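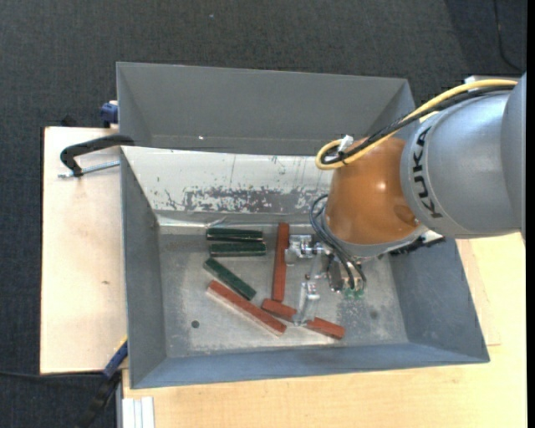 Miklós Bozsik

Ticket: Coltari bin cell, grasp recordings dropping out of the training set
Status: open, waiting on Ákos
Opened in May

Hi all, I'm picking this one up again and putting everything I know in one place so we can stop hunting through the chat for it.

Short version: we recorded 800 grasp attempts on the red and green blocks for the Vörös model, and the import tool threw out 110 of them. They aren't bad grasps, as far as I can tell. The tool says "label mismatch" and moves on, and it doesn't say which label or what it wanted instead (thanks, past me, I wrote that error message).

What I checked first

Calibration. The KUKA goes where we send it, and the fixed camera agrees with the arm on all 9 check points. I clamped the bin down again and reran the check to be safe, same result. So I'm leaving the clamps alone, and please don't move the bin while this is open, even a little!

Disk and network. Fine. Every rejected attempt has its video, its joint log and its gripper signal, and they all open.

Lighting. I really wanted it to be lighting, because the metal floor of the bin is so scuffed that it's full of cloudy patches, and I thought the color check might be tripping on those. Turned the color check off, imported again, got 110 rejects again. The very same ones.

What I found around lunch

I sat down with a coffee and watched the rejects one after the other, and a pattern did show up. Nearly all of them have two blocks lying close together and more or less parallel, so the labeler had to decide which one counts as the target. Take a layout with three green and three red: if a green one and a red one lie along each other, the person labeling clicks on green, the fingers come down and close on red, and now the click and the gripper signal tell different stories. The import tool compares the two and bins the whole attempt.

The other group is smaller. In those the lower finger passes right over the middle of the block, so only the two ends are left for the camera, and our auto-outline draws two little blocks where there's one long one. Then the count is off and out it goes.

So that's two problems wearing the same error message. Great.

What I tried

For the first group I changed the rule so the target is set from the gripper signal, and the click is kept as a note. Ran it on a copy of the data. Most of that group came back in. I haven't looked at every one of them yet, so please don't train on that copy.

For the second group I tried joining outlines of the same color if they line up. Works nicely on one block under a finger. It also happily glues two green blocks together when they lie end to end — so no, I've switched it off again.

Where I'm stuck

Ákos, this part is for you. Does Pallum still need the click as the official target? If the answer is yes, I can't merge my change, and we'd have to relabel by hand. I can live with that, I'd only like to know before I start. Also, attempt 3670 from the older batch has the same trouble and got through anyway, so the check may have been looser back then. Could you dig out the old settings?

Reply from Ákos Medve, 4:40 pm

Pallum reads the gripper signal, the click is left over from Drismont. Go ahead and merge the first fix. I'll look for the old settings tomorrow morning.

Miklós again

Perfect, merging the first fix now. I'll keep the ticket open for the split outlines and put the list of attempt numbers in the shared folder tonight.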